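Dellov two-arm cell: setup and upkeep notes

Maintained by Mwanaisha Muriithi. Changes to the gripper section by Emmett Benavides.
Last revised 2026-04-12.

What this folder covers

These notes go with the Dellov cell, the two-arm table station in the Jilledton building. They cover startup, the gripper checks, cable routing and the swap procedure for fingers. Motion programs are in the Gachanja repository and are not described here. If a step below disagrees with the arm maker's manual, follow the manual and tell Mwanaisha.

Files

startup.txt: the power-on sequence, same as the section below, for printing
offsets_left.csv and offsets_right.csv: tool offsets, one row per finger change
cycles.csv: open/close counts for each gripper, read from the controller
brellero.cfg: settings for Brellero, the script that runs the gripper check
log.txt: free text, newest entry on top

Startup

1. Clear the table of everything except the bin.
2. Turn on the left controller, wait for it to finish booting, then turn on the right one. If both are started together the right controller sometimes misses the network and has to be restarted.
3. Release both emergency stops.
4. Load brellero.cfg. Check that the left and right serial numbers on screen match the ones taped inside the cabinet door.
5. Move each arm to the ready pose at low speed. Keep a hand on the stop for this one, even if nothing was changed since the last session.
6. Open both grippers fully and leave them open.

The ready pose has the grippers pointing toward each other over the table with clear space between them. It does not need to be symmetrical. The saved joint values are what matter, and they were last saved after the November table move.
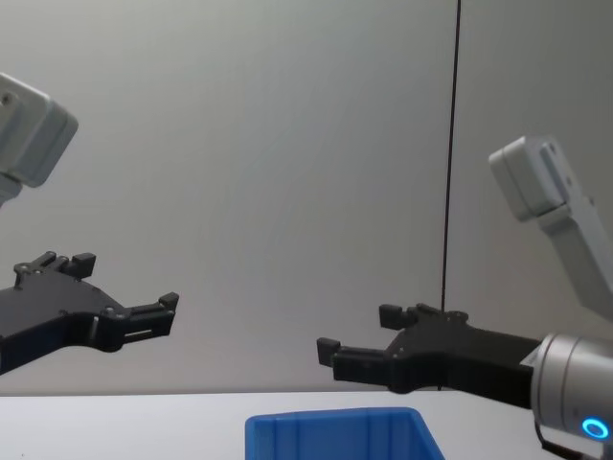 Brellero then closes and opens each gripper 30 times at the low force setting and writes the result to log.txt. A gripper passes if the closed position stays within the limit in brellero.cfg on every cycle. One bad cycle is a fail. Run it again after checking the finger screws, and if it fails a second time go to the finger swap section.

Cables

Every gripper cable needs enough slack for the full wrist rotation, and no more than that. Too little slack pulls on the connector, and too much gets caught between the fingers and the body. After any cable work, jog the last joint to both ends of its range with the gripper open and watch the cable the whole way.

Do not use zip ties directly on the arm links. Use the hook-and-loop straps from the drawer. Emmett found a nick in the jacket of a cable that had been tied down hard, and the replacement took 9 days to arrive.

Connectors are pushed in by hand and then given a light tug. If one comes out with the tug, the latch is worn and the cable gets replaced.

Finger swap

1. Send the arm to the service pose and press the emergency stop.
2. Remove the finger screws and put them in the tray. They are short and easy to lose under the table.
3. Wipe the mounting face with a dry cloth. Dust here shows up later as a position error.
4. Fit the new finger, start the screws by hand, then tighten in 3 passes, going back and forth between screws.
5. Measure the tip offset with the gauge block and add a row to the offsets file for that arm. Leave the old rows in place.
6. Repeat the Brellero check before running any program.

Change both fingers on a gripper at the same time. Mixing an old finger with a new one gives a closed position that drifts during the first day, and the offset has to be measured again.

The last pair removed from the right gripper had 2,478 cycles on it according to cycles.csv. That count was reset late after the previous swap, so treat it as a low reading.

Table and bin

The bin position is stored in the program as a fixed point. There is no camera correction for it. If the bin has been moved, put it back against the stop block before startup, then step through the approach at low speed. Clean the table with a damp cloth and let it dry. Solvent leaves a sticky patch that holds dust.

Known problems

The left controller clock loses time when the power is off for more than a weekend. Entries in log.txt may be out of order as a result. Set the clock by hand.

Brellero does not check which offsets file is loaded. Loading the left file for the right arm gives no warning.

cycles.csv has a gap after the table move. Those counts were not recovered.

Still to do

Write up the service pose values for the left arm. Add a serial number check to brellero.cfg so step 4 of startup does not depend on reading tape.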